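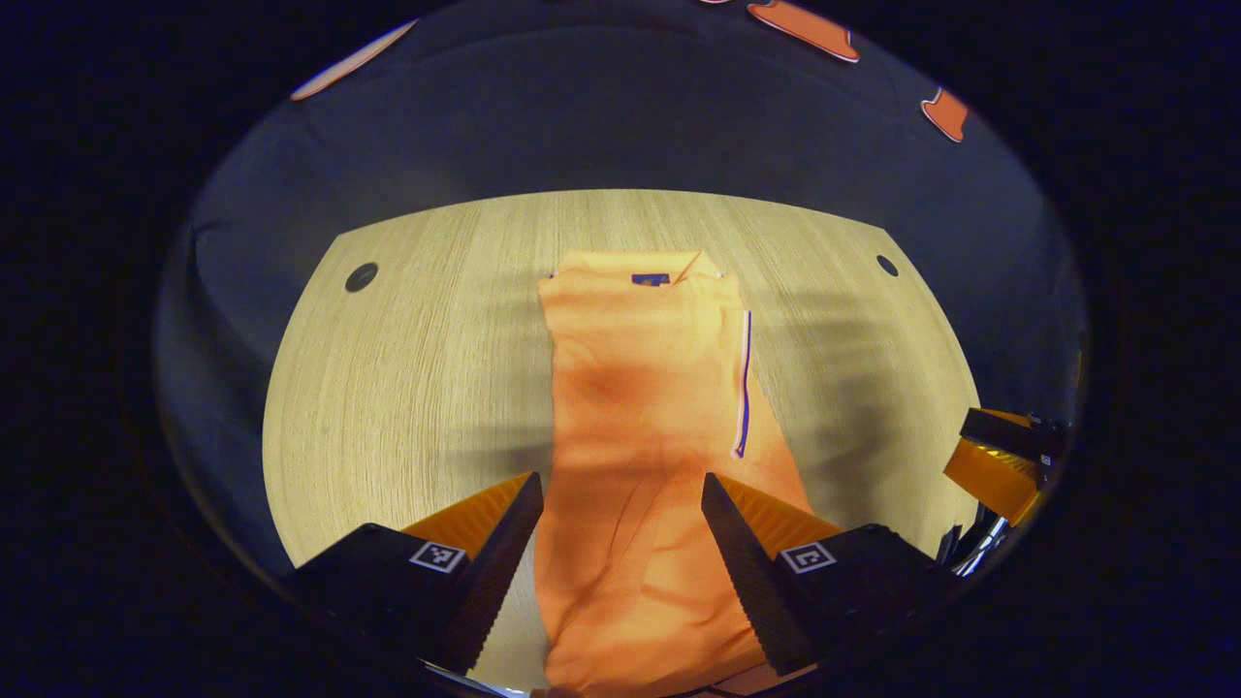

Evening and Weekend Wildlife Responders wanted, Morton and the river towns

Morton Wildlife Line is looking for two part-time responders to join us from July. If you have ever pulled over for a turtle in the road and then sat there wondering who on earth you were supposed to call, well, we are the people you were supposed to call, and we would love to have more company.

We started out as one phone in Gladys Grajales's kitchen, and for a long while that was the whole operation (her family still tells stories about dinners that went cold). These days we have a proper office behind the Ostetti feed store, two vans, and a good working relationship with the county animal control officers and the sheriff's dispatch desk. Last year we took 900 calls. Most of them were the everyday kind: a goose with fishing line around its leg, a fawn that was perfectly fine and only waiting for its mother, a hawk that had flown into somebody's garage. A smaller number were harder. We do get called out to animals that have been shot, trapped or poisoned on purpose, and we want you to know that before you apply, so you can think it over with the people you live with.

What the work is like

You would take calls from the public, decide with the help of our duty lead whether someone needs to go out, and go out when they do. You would catch and box the animal, drive it to Dr. Amparo Villanueva at the Zaltamano clinic, and write up what you saw. When a case looks like cruelty or poaching, the write-up matters a great deal. You may be asked to take photographs, bag a pellet or a snare, note the names of witnesses who are willing to talk, and later on explain it all to an officer or, once in a while, to a judge. We never ask responders to confront anyone. If the person who did it is still there, you stay in the van and call dispatch.
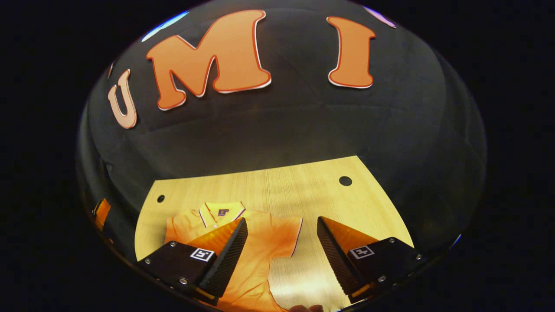
Shifts run from 2 p.m. until 10 p.m., and each responder works two a week, one of them a Sunday. You'll have a partner for all of your training shifts and for any call after dark, however long you have been with us.

Who we're hoping to hear from

You need a valid driver's license, a reasonably strong back, and a steady way of talking to people who are upset. Callers are sometimes crying and sometimes furious, and now and then they are both before you've gotten their address. Spanish is a big help along the river. Experience with animals is nice to have, but please don't let the lack of it stop you! Teófilo Llanos came to us from a job laying carpet, and he is now the one we send for herons.

We can't hire anyone with a conviction for animal cruelty or a wildlife offense, and we do run a background check. You'll also need to have had your rabies shots before you handle mammals. We pay for those, and for your boots and gloves.

Pay is hourly, the same rate for the phone as for the road, with mileage if you use your own car.

How to apply

Write us a letter, a page or so, telling us a bit about yourself and why this appeals to you. A resume is welcome but we read the letter first. Mark it for Nayeli Cáceres and drop it at the office or hand it to whoever is at the feed store counter. Nayeli answers every one herself, so please give her a little time. If we'd like to meet you, Rigoberto Taipe will call to set up an afternoon visit, and you can ride along on part of a shift before either of us decides anything.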